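22nd April

Second Saturday of the no-sugar business and I am ready to say I don't believe a word of it. The Fasix plan promises that by now I should be sleeping through the night and waking up clear. I woke at ten past four and lay there thinking about toast.

I paid 149 dollars for this. It came as a booklet, a chart for the refrigerator and a login for the forum, where everyone is having a wonderful time. One woman says her knees stopped hurting on day six. Another says her eyesight is better. I would like to know how a person measures that in her own kitchen. Nobody asks. They put hearts under it.

What bothers me most is the booklet's favorite number, which is that the average adult makes 4000 food decisions a month. No source given. I tried to work out what would count. If I look at the bread and leave it alone, is that one? If I look again? You could get to any number you liked that way. And then on page 3 it says the plan "removes" most of these decisions, so of course you feel better, you have been let off something you were never doing in the first place.

Walked down to the Jinton market before lunch. Bought eggs, leeks and a cabbage the size of a bowling ball. The honey man had a sign up saying honey is not sugar. I asked him what it was then and he said it was honey. He seemed to think that settled it. I did not buy any, and I thought about it all the way up the hill, so if the booklet is right that must have been a couple of hundred decisions right there.

Weighed myself when I got in. Same as last Saturday to the half pound. The booklet says the scale is "an old way of thinking," which I notice is only said in the chapter for people whose scale hasn't moved. In the chapter for people whose scale has moved, it's a milestone. 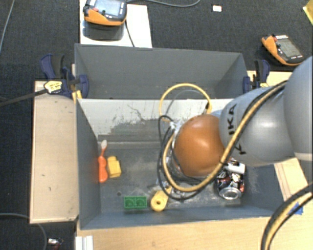 Elibariki Sang phoned after lunch and I read him the bit about the scale. He thought I was being unfair, that two weeks is nothing, and that his own coffee had tasted horrible for a month before he stopped missing the sugar in it. He also wanted to know whether I had been counting the orange juice. I had not been counting the orange juice. He let that sit there for a while and then asked about my car.

So I went and read the carton, and fine, it's a lot. But then the booklet should have said so somewhere bigger than a footnote. I went through the whole thing again looking for juice and found it once, under the breakfast chart, in type I needed my other glasses for. There is a full page on "sugar and your inner voice."

Made leek soup. Good soup, needed salt. I don't think the plan had anything to do with it.

I'll give it until the end of the month, mostly because of the money. No juice from tomorrow. If my eyesight improves I will write it down, with the date, and have it checked by somebody who owns a chart.

Need to call about the gutter on Monday.

Recent entries
The Proltport ferry, and why I'm not taking it again
What the Joubert people said about the damp
1279 steps to the library (the phone says more)
Seeds that were supposed to be up by now
Last September's resolutions, reviewed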